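Robots, towels and one very patient crowd at Saltness

I drove over to the Saltness open day on April 5, 2022, fully expecting to spend an hour looking at slides. Wrong! The doors were open, the coffee was free, and the whole back half of the building was given over to live demos. Close to lunchtime it got so packed near the Stamix conveyor that I gave up and wandered to the quieter end, where a robot arm was busy with a cloth.

Hrefna Lund runs that bench, and she was happy to let us lean in and ask anything we liked. I have wiped a lot of tables in my life and never once thought about how I pick up the rag. Her group has been thinking about it since March of last year. 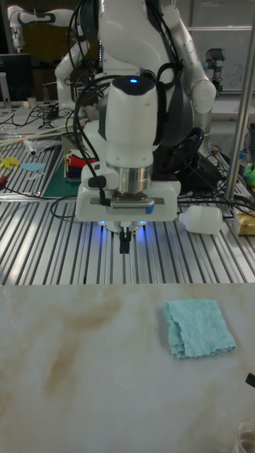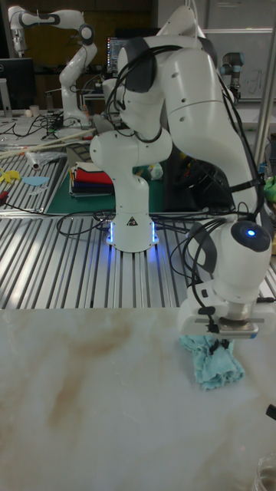
The blue cloth and the marble-look top at the Saltness cloth bench.

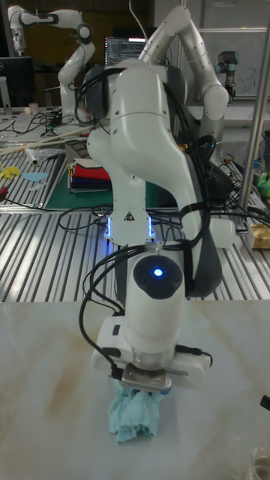
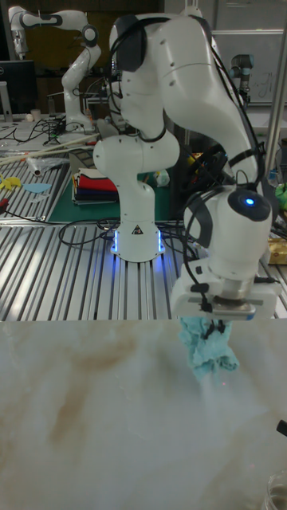
What I wanted to know, being the person who pays the bills at a small guesthouse, was whether any of this could ever fold my laundry. Lund laughed (kindly) and said folding is a long way down her list. Her group cares about the grip first. A cup keeps its shape when you grab it, but a light blue cloth that bunches up between two fingers can end up looking different every time, and the arm has to cope with whatever it gets. They have 1,609 tries on record so far and want 2,000 before they change anything on the gripper. I asked what happens after that and she said "more cloths," which got a good laugh from the row behind me.

The Stamix line was the flashier one — lots of small boxes going by very fast — and the kids loved it. Peixoto had a table by the entrance with a parts-sorting setup that wasn't running when I arrived but was going strong by the time I left, so do circle back if you go to one of these. Landbridge paid for the sandwiches and gave a short talk on training for shop staff. I caught the last 12 minutes of it and wish I'd sat down sooner, as the questions were better than most I hear at these things.

Saltness says it will hold another open day in the fall. Sign-up is free, and the cloth bench takes groups of up to 7 at a time, so put your name down at the front desk when you get there. Parking is behind the building, and the side gate closes at five.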